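October 11, 2021

Quick one tonight, have to be up at five.

So the Zillham town council voted last night on the truck ordinance and the mayor says he's going to veto it. Third time in my memory a mayor has done that here. First time I've cared.

Short version if you missed it. The ordinance would keep anything over a certain weight off Sanna Road between ten at night and six in the morning. Imora runs its trucks down Sanna to get to the highway. There's another way out, past the old quarry, takes them 19 minutes longer. That's the entire fight. 19 minutes.

I went to the meeting. Got there late, stood in the back by the coats. Clem Ruawai had the floor and was reading out the petition, all 167 names, until the chair asked her to please just hand it in. She kept reading. Good for her. She's been on this since April and I don't think she's had a full night's sleep in that time either, her bedroom is right on the bend where they downshift.

Renzo Morelli spoke against. I like Renzo, he fixed my gutters. His point was that 90 people work at that warehouse and if you make it annoying enough the company goes some place else. Which, ok. But they just signed a lease! A long one! Councilman Jelinek brought that up and got a few claps and then wandered off into a thing about drainage, as he does.

Vote was five to two. Then Mayor Marchetti leaned into his microphone and said he "would not be signing this in its current form." Gasps. Well, one gasp. Somebody behind me said a word I won't put on here.

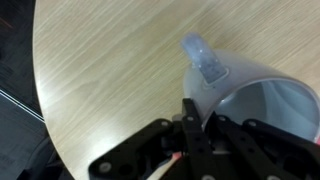 White cup on its side on the table.

Now what I had to look up, becuase I had no idea. The mayor gets ten days. If he vetoes, it goes back and they need five votes to override. They HAVE five votes. So you'd think that's that. Except one of the five is Lenuța Munteanu, who told me in the parking lot that she voted yes on the understanding there'd be an amendment for the produce trucks, and there is no amendment, and she's "thinking." I didn't love how she said thinking.

Also the fine. The draft says 800 dollars per violation, which the mayor calls punitive. Maybe? I don't know what a load of whatever is worth. I'd guess a lot more than that. My feeling is the fine is what he'll bargain with, he gets it knocked down, everybody shakes hands, the trucks just pay it and keep coming. Clem thinks the same. Her word was "toll."

I wrote to Marchetti this morning. Polite. Asked him to come stand on the bend at 2 a.m. for one hour, I'd make the coffee. Got the auto reply — "your concerns matter to us" — and then a second auto reply, same text, different font.

If you live on Sanna or any of the side streets, email Lenuța. Not a form letter, she says she skips those. Tell her what time you get woken up. Be nice, she's the only one of them who picks up her own phone.

Override vote would be at the next regular meeting, I'll post the date when the clerk puts it up. The agenda page has been down since teh weekend.

Ok. Bed. First truck just went by.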